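Building Users Group - Minutes of meeting held 9 August 2020

Present: Pylyp Hrynyshyn (chair), Nimal Navaratnam (minutes), representatives of Usent, Clastex and Berkis.
Apologies: Petkov.

1. Minutes of the June meeting
Approved with one correction. Under item 4 the meter reading should be 449, not 494.

2. Ventilation
Berkis reported that the supply fan on the upper floor was rebalanced in June. Airflow at the end units is still below the design value. The filters are the original grade and will be replaced with the next grade up. Clastex asked for the filter change to be done outside working hours. Agreed. 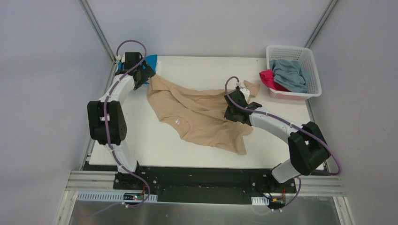 Page last changed: 9 days after meeting (item 3 wording)

3. Lighting
The corridor fittings are to be converted to LED. Usent has quoted 900 for the first stage, covering 17 fittings. The quote excludes emergency lighting, which has its own test schedule and must stay on a separate circuit. P. Hrynyshyn will ask for a second quote before the order is placed.

4. Electrical load
Petkov sent a written note before the meeting. The distribution board on the ground floor has 2 spare ways. Any tenant adding fixed equipment is to submit the rated load in writing - verbal notice to the front desk does not count. 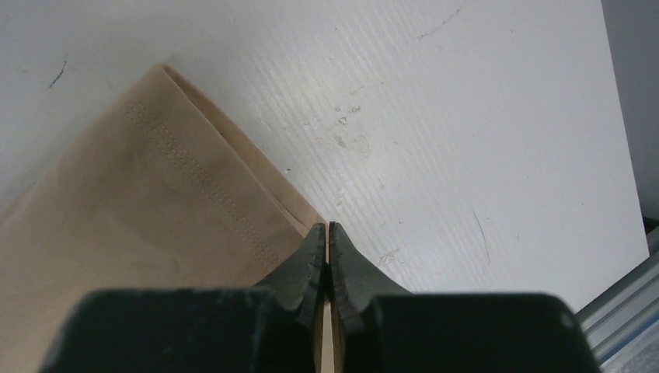 5. Surface finishes
The proposed specification for replacement worktops was reviewed. Glare under the new fittings was the main concern, and Clastex prefers a mid-gray finish for that reason. N. Navaratnam noted that white gives the clearest edge when cloth is laid out, as with the tan piece on the white top, where the pointed corner reads plainly against the surface. Usent will supply samples in both colors. Decision held over until the samples have been viewed under the LED fittings.

6. Actions
P. Hrynyshyn - second lighting quote.
Berkis - filter change, date to be sent to all tenants.
Usent - worktop samples.
N. Navaratnam - circulate the load form.

7. Next meeting
Date to be set by email once the lighting quotes are in.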